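Reading time: 5 minutes

Gresden Home Repair and Warmth Program
Progress report to the Wattimena Fund, second reporting period

Prepared by Zyanya Ochoa, Program Manager

1. Overview

The period covered by this report ended in June. During it the program moved from planning into full delivery in the Gresden district. Home visits are now taking place in both halves of the district, the repair contract is in force, and the first group of households has had work completed and signed off. Spending remains within the approved budget. One activity, the landlord outreach strand, is behind schedule, and a revised approach is set out in section 5.

The Fund asked in its last letter for more detail on how households are selected and how complaints are handled. Both points are addressed below.

2. Home visits and selection of households

Households enter the program through three routes: referral by a health or social worker, direct application by telephone, or contact at a neighborhood event. Each application is checked against the agreed criteria, which cover income, the age of the heating system and whether a child under five or an older adult lives in the home. Applications that meet the criteria are placed in order of need. The order is reviewed every two weeks by Trilok Mittal and Vandana Kashyap, who record the reason for any change.

A home visit lasts two hours on average. The visitor inspects windows, outer doors, loft insulation and the boiler, and talks with the household about how rooms are used in winter. Several families reported heating a single room and sleeping in it. The assessment form did not at first have a place for this information, and it has been added.

Demand from the northern half of the district was higher than the original proposal assumed. Streets closest to the river have older housing with solid walls, and the measures most often needed there (draft sealing, secondary glazing and ventilation repairs) take longer to install than loft work. The team has moved one assessor from south to north for the remainder of the year.

3. Office and records

The program office at Binden House opened on schedule. Case files have been moved from paper to a shared system, and all staff have completed training in data protection. Files are locked to named users, and access is reviewed monthly.
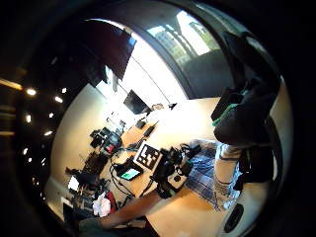
Desk with tablet and equipment, Binden House.

The change of system caused a short backlog in letters to applicants. Some households waited longer than the seven working days promised in our service standard. Ms. Kashyap wrote to each of those affected, and the standard is again being met. A printed version of every letter remains available on request, as does a large-type version.

4. Repairs and contractor performance

After an open tender the repair contract was awarded to Helico, a local firm with experience in occupied homes. Kuldeep Agarwal manages the contract on behalf of the program. He meets the firm's site lead every second week and inspects a sample of finished jobs in person.

The quality of insulation and glazing work has been good. The main concern has been timekeeping. In the early weeks, crews arrived outside the agreed morning slot of 8 a.m. to noon on several occasions, which was difficult for residents who had taken unpaid time off work. The contractor now telephones each household the evening before a job, and complaints on this subject have fallen.

The upper limit for work on a single home remains $2,000. Five households needed repairs above that limit, in most cases for rotten window frames found once work had begun. In each case the excess was met from the contingency line with the written approval of the program manager. We would welcome a discussion with the Fund on whether the limit should be raised for solid-wall homes.

Complaints are logged on the day they are received and answered in writing by a member of staff who was not involved in the case. A household that is unhappy with the reply may ask for a review by Kuldeep Dubey, who sits outside the delivery team. No case has yet gone to review.

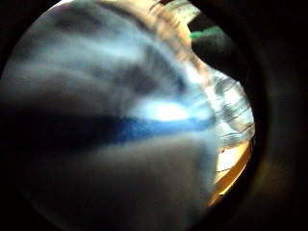

Blue-gray tones and a point of light, Binden House.

5. Landlord outreach

Progress on this strand has been slower than planned. Tenants make up a large share of applicants, and no work can begin in a rented home without the owner's written consent. Letters to owners produced few replies. Where staff reached an owner by telephone, consent was usually given — often within the same call — but finding a current number has proved time-consuming.

From the start of the next period, Mr. Mittal will set aside two mornings a week for calls to owners. A one-page consent form has replaced the earlier version, which owners and agents described as hard to follow. Tenants will also be told at the first visit what the owner will be asked to sign.

6. Plans for the next period

Assessments will continue through the fall, with priority given to homes without working heating. A session on reading energy bills will be offered in the evening for residents who work during the day. Mr. Agarwal will report separately on the ventilation repairs, where the cost of parts has risen.

The Fund is asked to note the contents of this report and to confirm whether the unspent outreach budget may be carried forward into the next period.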